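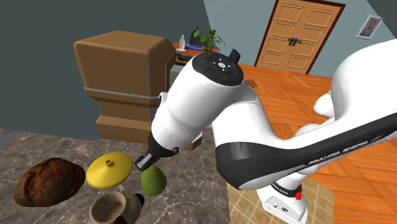

I play second violin in an amateur quartet (the Usel Quartet) and we have a concert coming up in the old dining hall in Tolladthorpe. It is our first time in that room and it is much too loud and blurry. The floor is tile, the walls are bare plaster, and a serving counter runs down one side, a gray marble top like the one in the picture, only a lot longer. When we play anything fast the inner parts turn to mush, and I can't hear the viola at all from my chair. We can't hang anything on the walls and we can't move the counter. The budget is close to zero. Is there anything we can do with where we sit, or with the room, that makes a real difference? The program is a Haydn quartet, a short modern piece and the Dvořák "American."

Posted by secondfiddle_tt, 7 March 2020

tenorclef
How many people are you expecting? An empty room always sounds worse than a full one. We rehearsed in a church that seemed hopeless in the afternoon, and with the seats filled it was fine. Don't judge it until you have heard it with people in.

If you do have to fix it, start with the floor. Put a rug under the quartet, the thickest one you can borrow, big enough for all four chairs and the stands. Careful with the cello spike on tile anyway. Then cover the counter. Moving blankets folded double will do, with a plain cloth over them so it looks decent. Tridus rents out moving blankets, 12 for a weekend, and they come clean. That is plenty.

Also try sitting at the short end of the hall and playing down the length of it. If you are facing the counter now you are getting your own sound thrown straight back at you. And come a few feet out from the wall behind you.

For the viola, swap the viola and cello seats. Some groups like it and some hate it. Try it for one rehearsal before you decide.

secondfiddle_tt
Thanks. We sold 19 tickets in advance and usually get as many again at the door, so the room will be maybe a third full. I will ask about the blankets. We are facing the counter, yes.

oldrosin
just play slower

gutstrings_only
"Play slower" is a bit short but there is something in it. In a live room you need to take the last movement of the Dvořák a notch under what you practiced, and keep the off-string notes very short. Let the chords at the ends of phrases clear before you go on. The Haydn will suffer less if everyone except the tune plays a full level softer than marked.

I would not buy panels. We got a quote from Bermúdez last October for our hall and it came to 3,000 for four freestanding ones, delivery not included. They were good but we could not justify it for two concerts a year. Coats over the backs of the empty chairs helped more than I expected.

Have somebody who isn't playing sit in the back row while you run the fast bits. You can't judge it from your own chair.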